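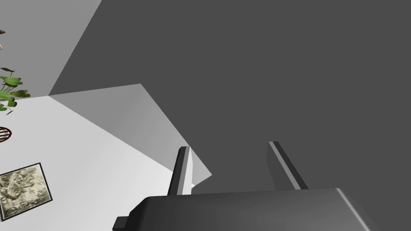
Jörg Grube logged in to the Trernevora simulator at seven in the evening, after the day operator had signed out. Quota for the task was 200 demonstrations. The counter stood at 2.

The task sheet came from Jultine and ran to four lines. Approach the drawer. Open it by the handle. Place the cup inside. Close the drawer. Acceptable duration was 7 to 30 seconds. Episodes with a collision above threshold would be rejected by the server without review.

He put his right hand in the controller and pressed the clutch. The wrist view drifted left and settled. He opened the fingers, closed them, opened them again. The lag was acceptable.

Episode 3 was rejected. Contact force at the handle exceeded the limit. Episode 4 was accepted. Episode 5 was accepted, although he had hesitated over the cup for a full second, and the policy would learn to hesitate there too if enough of his data got through.

He had trained two policies at Urkon before the contract moved. The second one had a fault in it that the engineers listed as lateral offset before grasp, cause unknown. Grube knew the cause. He had broken his wrist as a boy and it turned out slightly when he reached forward. Over 433 episodes the model had averaged his wrist and kept it. The arms at the Tiedemann warehouse still made the movement before every pick, a small turn outward and back. He had watched it once from the visitor walkway and then gone home.

By midnight the counter read 61. He filed a note.

"Operator has old injury, right wrist. Recommend mirroring task to left hand or adding a second operator."

The reply arrived before the next reset had finished loading.

"Offset is within tolerance. Continue."

He released the clutch and moved the controller to his left hand. The mapping was wrong for it, and the first four episodes failed. In the fifth he missed the handle, backed off, came in lower and pulled the drawer open. He set the cup down and pushed the drawer shut at 29 seconds.

Accepted.

He pressed reset and took hold of the clutch again.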